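首页 | 图库 | 面料 | 工作间 | 联系

白色网纹布：裁剪前的整理

2022年8月5日 星期五
文：Charalambos Gkikas

工作间这周在整理白色网纹布，准备给Gridel那批窗帘内衬下料。布是从Urquhart订的，整卷到货，先裁成大片，再一片一片放到木桌上看。
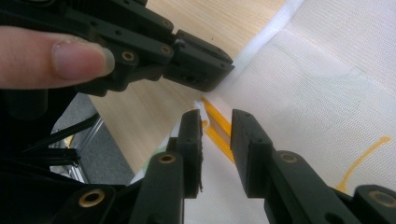

大片的好处是接缝少，麻烦在于占地方。木桌铺一片就满了大半，所以我们一次只摊一片，看完卷起来，再换下一片。折叠存放会留下死印，网纹布尤其明显，熨斗压过也还能看出来，因此从一月起我们全部改成卷放，纸芯用的是Penier寄货剩下的那种硬纸筒。

这一页主要记布和桌子。网纹很细，离远了看就是一块普通白布，凑近才看得到织纹。裁的时候要顺着织纹走，歪一点，挂起来下摆就会斜。Beathag Baird的办法是先在布边抽掉一根纱，沿着抽出来的空线下剪刀，比画线慢，但布面上不留笔迹。浅色布我们现在都这样裁。

桌面是浅色木头，纹理细。有人来信问过为什么不垫绿色的裁切板，原因是裁切板拼缝的地方会勾纱，我们试过两回，两回都勾了。木桌每次用之前拿干布擦一遍，再用手掌摸一遍，有毛刺就用400目砂纸轻轻带过，擦净木粉再铺布。要是磨的面积大，最后再用600目收一遍。桌子不上蜡，蜡会沾到布上。

铺布的顺序如下。先把布边对齐桌子的长边，用布镇压住一头，从压住的一头往另一头抹平，不要从中间往两边推，推过的地方织纹会变弯。抹平以后放十分钟左右，让布自己回缩，再量尺寸。量完不要马上裁，隔一会儿再量一次，两次对得上才动剪刀。

这批内衬的成品宽度是900毫米，两侧各留3厘米缝份。下摆的折边另算，按客户给的窗高加，每一片都写在纸条上，用珠针别在布角。珠针别在缝份以内，别在外面会留针眼。

裁好的片子按窗号排，卷好后套上薄棉布袋，竖着放在架子最下面一层。Dallari那批米色亚麻还占着上面两层，等他们来取走以后，架子会重新分一次，白色和米色分开放，免得掉毛互相沾。

目前还剩几片没有看完，其中有一片靠近布边的地方有一道松纱，位置正好在缝份里，打算照常使用。Beathag认为应该换掉，周一再定。

布头不扔，宽过一掌的留下来试针脚。网纹布换过针以后一定要先试，针太粗会把网眼撑开，线太紧会起皱。我们现在用细针，针距放长一点，压脚压力调到最轻的一档。

需要布样的可以到工作间来看，来之前请先打电话。

最近更新
· Dallari米色亚麻：到货与验布
· 纸筒卷布的几种放法
· Penier拉链样品一览
· 木桌的日常打理
· 一月工作间图集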